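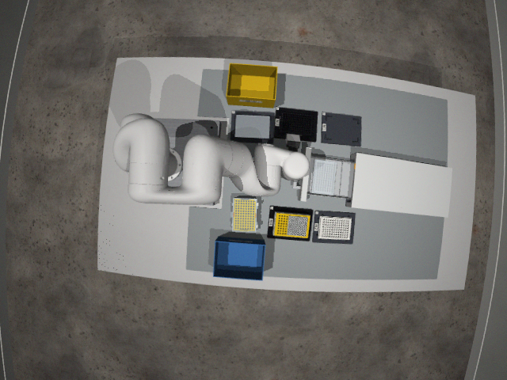

**Femilbridge, June 29, 2026.** The Skallgate Institute opened its automation laboratory to visitors last week for a demonstration of Juden, the robotic workcell its staff have been preparing for routine plate handling. Teachers, technicians from neighboring laboratories and members of the public attended in two sessions, one in the morning and one after lunch. Attendance was limited to 50 people per session, and both were full.

The program began in the lecture room, where the full layout of the workcell was shown in simulation. Juden is built on a single white platform. One robot arm is mounted at the left end, and the labware is set out on two gray mats, with a boxed instrument at the right and a plate carrier directly beside it. The arm reaches between the two rows to collect a plate, bring it to the carrier and return it to its place. Yellow and blue bins stand at opposite sides of the working area.

Marlene MacPherson, who leads the automation group, told visitors that every new procedure is run in simulation before it is allowed on the bench. The software checks the path of the arm against each holder, rack and plate, and stops the run when a collision is predicted. The group rehearsed the procedure used for the demonstration 300 times in this way, and changed the position of one plate nest after the first day of rehearsal.

"We would much prefer to find a mistake on the screen," Ms. MacPherson said. "A dropped plate can cost a research group a week of work, and it is usually the plate they could least afford to lose."

Visitors then moved to the laboratory itself and watched from behind the safety line as the workcell carried out a short transfer procedure using colored water. The run was paused twice so that questions could be taken. Several concerned the gripper, and in particular how it copes with plates from different suppliers. Staff explained that the grip width and height are stored for each type of plate, and that a type not yet measured cannot be loaded into a procedure.

Beathag Sutherland, head of laboratory services, spoke about the effect on staff. Technicians at Skallgate currently move plates by hand between storage and instruments, often late in the evening when a long assay is under way. Under the present plan, Juden will take over the overnight portion of that work. Ms. Sutherland stated that no positions will be removed as a result, and that four technicians have already completed training in writing and checking procedures for the workcell.

"They know where the delays are," she said. "The first procedure we put forward was written by a technician, and it needed very little correction."

In reply to a question from the floor, Ms. Sutherland confirmed that the workcell will handle up to 2000 plates a month during its first period of use. That figure will be reviewed once the service records are available. Work involving patient samples is outside the scope of the first period.

The afternoon session closed with a practical exercise. Visitors worked in pairs at computers in the Dolan Room, moving holders and racks within the simulated layout and then running the result. Layouts that could not be completed were returned with the failed step marked, and staff went through the more common errors with the group. The exercise was prepared for secondary school classes, and teachers who attended were given a copy of the worksheet.

A second open day will take place in August. The program will be the same, with additional time set aside for the exercise in the Dolan Room. Places are free but must be reserved in advance through the Institute's front office. Groups from schools should state the number of students and the name of the teacher in charge when they apply. Visitors to the laboratory are required to wear closed shoes, and children under 12 must be accompanied by an adult. Bags and coats may be left at reception.

Research groups wishing to propose a procedure for Juden may submit a request to laboratory services. Requests should include the plate types to be used, the number of transfers and the expected running time.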